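Reviews > Laundry and Garment Handling > Demonstrators > Muko Hand Gripper and Folding Cell

Muko Hand Gripper and Folding Cell: what we saw at the Zurkgate open day 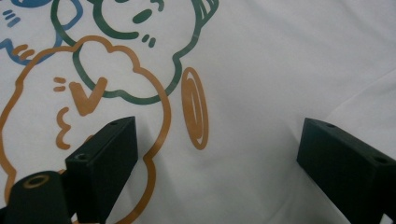
Can it fold a T-shirt without someone standing over it?

On the day we went, most of the time, provided the shirt had been laid out flat by a person first. The seller's leaflet calls this "unattended folding". We wouldn't.

What you are buying

The Muko set comes in two parts. One is a hand-held gripper, with two fingers, which a member of staff uses to show the job over and over. The other is the folding cell, a table with an arm on it that is meant to copy what it has been shown. Flastow sells both in this country, and the Zurkgate unit is their showroom as well as their repair shop, so bear in mind that the people running the demonstration are also the people taking orders.

Price for the full set is £2937 before VAT. Delivery is extra, and so is the stand, which you will need unless your tables happen to be the right height. We asked whether the gripper could be bought alone. It can, but we were told the price was "on application", a phrase that has never saved us any money.

The open day

It ran on 06/05/2021, in 2 sessions, and we stayed for both. The morning one was mostly talk. Someone from the sales side went through slides on labour costs in commercial laundries, with a graph that had no scale up the side. When a man near the front asked where the numbers came from he was promised an email.

The afternoon was better. Visitors were allowed to use the hand gripper themselves on printed tees. It is easier to pick up than it looks. The trigger is stiff for small hands, and after eight folds my wrist had started to complain, but the fingers go where you point them. Getting hold of a single layer of thin cotton is still a knack. Two of the people ahead of me picked up front and back together and had to start again.

Then the cell had its turn. In the run we timed it was given six shirts, all plain cut, short sleeved, much the same size. Four came out at a standard I would put on a shop shelf. One had a sleeve sticking out. The last was dropped halfway and a member of staff reached in and tidied it, quite quickly, while the commentary carried on.

We had brought a long-sleeved top and a child's vest of our own and asked to see those tried. Neither was allowed, as the cell "hadn't been shown those yet". Fair enough, but a working laundry doesn't get to choose what comes through the door.

Compared with the Orbán

The obvious rival is the Orbán table folder, an older machine with no learning in it at all. You put the shirt on the plate, the flaps go over, done. It needs a person to load it, and so does the Muko. It makes a dreadful noise. It also doesn't need showing anything, and parts are easy to find second-hand. Flastow's answer is that the Orbán will never do towels, trousers or bedding. We didn't see the Muko do them either.

Details

Gripper: two fingers, hand-held, wired
Finger replacement: hex key, supplied
Showing a new garment: half a day, says the seller
Power: ordinary 13 amp plug
Warranty: 12 months on the cell, 90 days on the gripper
Training: one visit included, further visits charged

That warranty bothers me. The gripper is the part your staff will be knocking about every day, and it gets the shorter cover. I asked twice and was told it was "under review".

Should you order one?

If you run a print shop and fold the same shirt all week, go and see it, and take your own stock with you. Ring first and insist they agree to try it. For a general laundry I would wait. A new version of the cell is planned for December, supposedly able to pick from a heap, and Flastow would not say whether present owners get it free or have to pay.

Orders and demonstration bookings go through the Flastow counter at Zurkgate. A deposit is taken at booking and comes off the price if you buy. Get the refund terms in writing before you hand it over.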